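Filed under: Kitchen & Workshop Tips, Wood Care, Small Storage

Oiling and Looking After a Wooden Worktop

I get more mail on wooden tops than on anything else on this page, and I love it, so let's do the whole job properly! A good wooden surface will put up with years of chopping, gluing, bread dough and school projects, and it only asks for an evening of your time now and then.

Start by clearing everything off and wiping down with a cloth wrung out in warm water and a small squirt of dish soap. Go with the grain, rinse the cloth, go again, then dry with an old towel. Leave the top alone overnight. I usually start on a Thursday after supper so it's ready for me the next day.
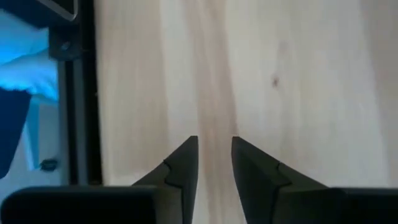
Sanding is the part people dread and it's my favorite (put some music on!). Wrap a half sheet of 120 grit around a cork block and work along the boards with long, even strokes. Don't lean on it. Move up to 180, then vacuum, wipe with a barely damp cloth and let it dry again. If you feel fuzz under your palm, that's only the grain standing up, and a quick pass with 240 will knock it back.

For oil I use food-grade mineral oil on anything that meets food and boiled linseed in the workshop. Pour a little puddle, spread it thin, wait 20 minutes and wipe off every bit that hasn't soaked in. Two thin coats beat one thick one every time. Spread linseed rags flat outdoors to dry before you throw them out, please, as they can heat up and catch fire if you leave them in a ball. 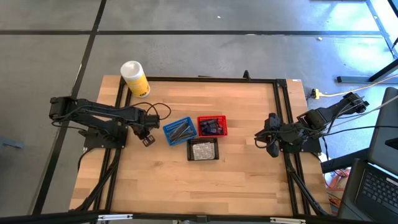 Butcher block in light orange-brown strips, with a black frame around it.

Now for the clutter, which creeps back the minute the oil is dry. Baskets! I'm a complete convert. Esther Kombo wrote in to say she keeps one for each job and lifts the whole thing off when it's time to wipe down, and I've copied her ever since. Slotted plastic ones are great near a sink because they drain, and they weigh next to nothing. Mine get a soak in warm water with baking soda, a scrub with an old toothbrush in the slots, and a turn on the dish rack.

Pick one color for each kind of thing and stick to it. At our house it's string and tape in one, brushes in another, and the odds and ends go wherever there's room.

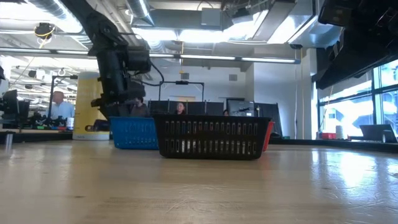

Black, blue and a peek of red: slotted baskets grouped together on a light wooden top.

Fine scratches don't bother me, but if they bother you, rub in a dab of beeswax paste with a soft cloth and buff it hard. White water rings often lift with the same paste and a bit of patience. For a dent, lay a damp cloth over it and touch it with a warm iron for a few seconds at a time, then let it dry fully before you oil that spot.

Recent tips
Getting Candle Wax Out of a Tablecloth
Emmanuel Masanja's Way With Rusty Hinges
Sharpening Kitchen Scissors at Home
What to Do With Almost-Empty Paint Cans
December Jobs for a Cold Workshop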